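Thursday, May 23, 2019

Second go at the Cemora vitamin D batch, and I'm in a better mood than I was after the February one! The label claim is 4,000 IU per soft gel and my first assay kept wandering, so I started again with fresh solvent and a clean flask.

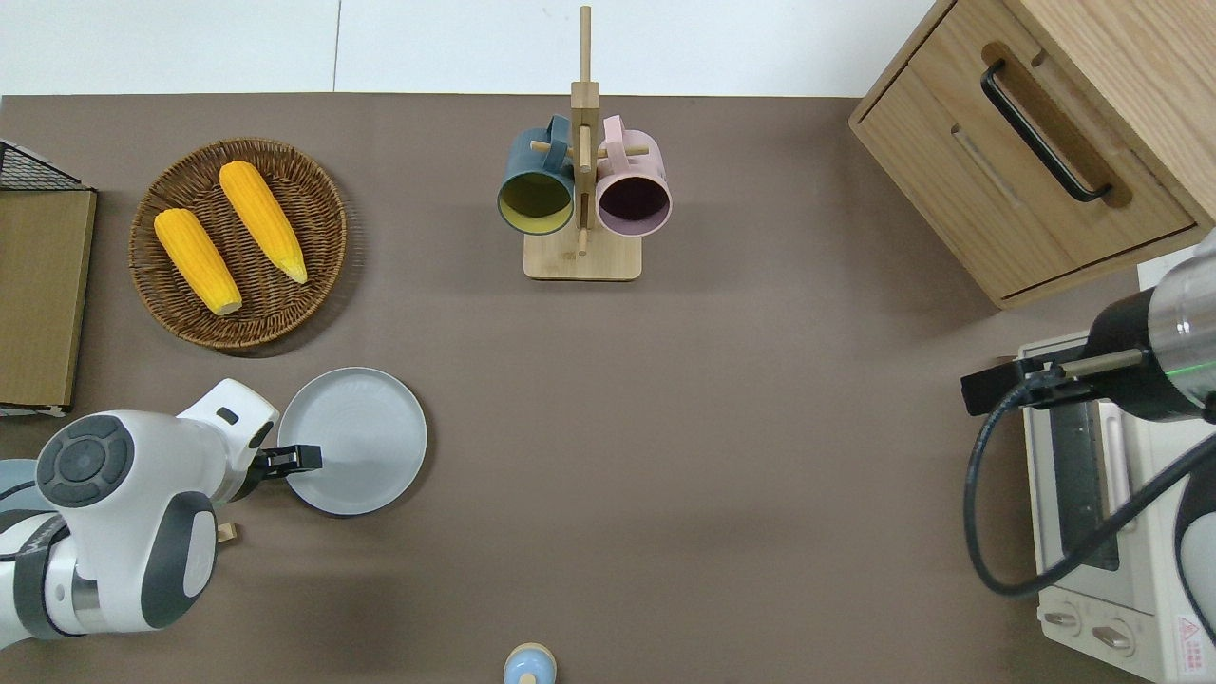 Urańczyk's version of the extraction is what I used in the end. Their note says to warm the oil gently before weighing, and I did (slowly, lid on). Colour check next: I wanted something plain for the notebook, and the nearest I can get is sweetcorn, the yellow of those two ears in the wicker basket, maybe a shade deeper. Flynn Cosgrove says "straw". It is not straw. 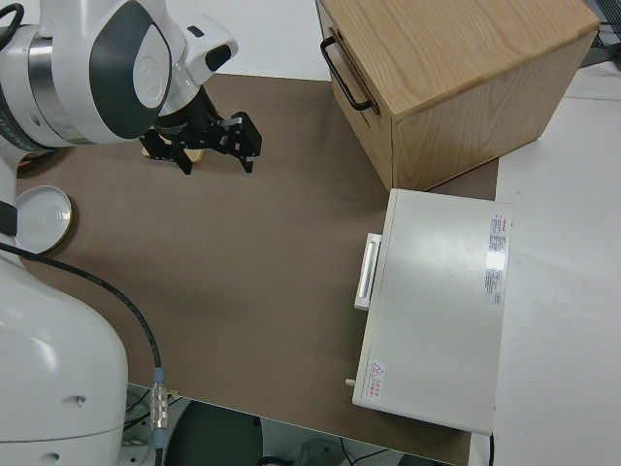
2 min read

Result came out at 113% of claim, fine for an overage but higher than Remwood quoted us. I've rerun the blank and it's clean, so I believe it. Fish smell on opening the tub, stronger than last time. Want to try the peroxide value again before I blame the oil. 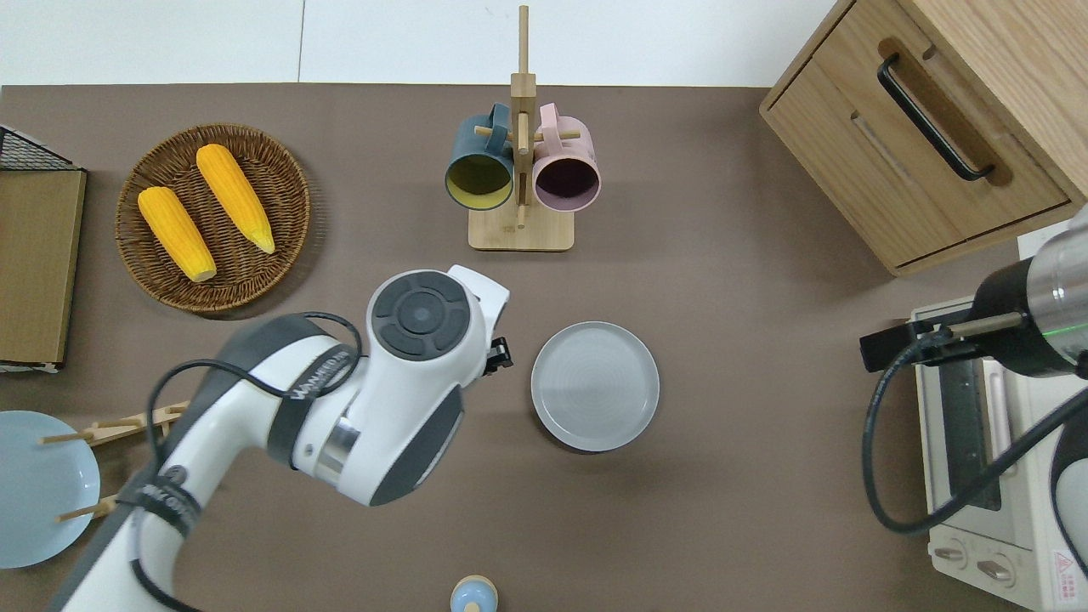 Rotstead Supplements Lab, Analytical Team

We use cookies to remember your settings. Accept / Manage

Still to do: split a few capsules for the disintegration test, ask Remwood for the oil certificate (again!), and label the retained samples properly this time. Flynn has the good calipers, so shell thickness waits until I can prise them off him.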